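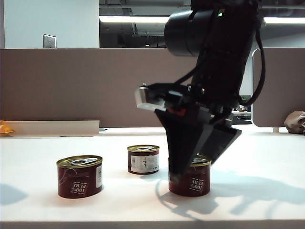

*Fingers down over the right can, the spot where it faults most*

# Gripper faults on close, arm keeps going with the can half held

**gronley_nightshift**

Need help before Monday. Small arm, two-finger parallel gripper, short red cans with ring pulls, white table. Job is dead simple. Pick can, lift, move over, put down. Runs clean for up to 60 picks and then the gripper throws a comms timeout right as it closes. Log says fault 93 every time.

The fault I can live with. What bugs me is the arm doesnt stop. It carries on to the lift with the fingers wherever they were when the link dropped, so the can goes up crooked or gets dragged. Dropped one off the edge of the table yesterday, missed my foot. Nobody hurt but I dont like it.

Tried so far:

- power cycle (works, then it's back)
- new program from scratch, same thing
- grip force down to 30 percent, no change
- swapped cans, full ones and empties

Controller side is a Clulex box, default settings as far as I know. Happens more on the right can then the other two. Wrist cam view of the table below, you can see the cable in it too.

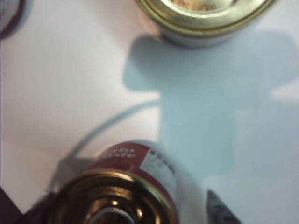
## Replies

**palletjack_pete**

Probably the force. Turn it up. Those lids are slippery and the rim is wider than the body so it grabs the rim and slides. Had the same on soup cans, cranked it and no more trouble.

**gronley_nightshift**

Its a comms timeout, not a slip. But ok, tried it at 60 percent. Faulted on the ninth pick. Another wrist cam grab, can tilted in the fingers: 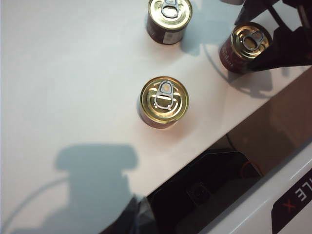
**zupan_cellfix**

Don't turn the force up. Timeout on close = look at the cable first.

Yours hangs in a loop off the side of the arm down to the wrist. If it has to stretch or twist more for the right can, that would fit your pattern. Power off, unplug at the wrist, look for a bent pin or a cracked strain relief. Then plug in, arm parked, gripper powered, and wiggle the cable by hand near the connector while someone watches the log. Fault 93 pops up, you found it. Replace it, don't tape it. Leave slack at the wrist and clip it higher up so the connector isnt taking the pull.

Second thing, and do this even if the cable is fine. Your program is moving on a timer, I bet. Wait 600 ms then lift, right? Change it so lift only happens on "grip closed" from the gripper, and no answer = stop, not continue. On Clulex boxes look for the tool fault action, ours at Zupan came set to "warn". Set it to stop.

Till both are done run it slow, and keep hands and feet out from under. No reaching in to straighten a can while its live.

**gronley_nightshift**

Wiggle test got it in two seconds, lol. Strain relief is cracked on the wrist end. Tool fault was on warn, now stop. And yes it was a timer. New cable coming from Salari, cell is locked out untill then.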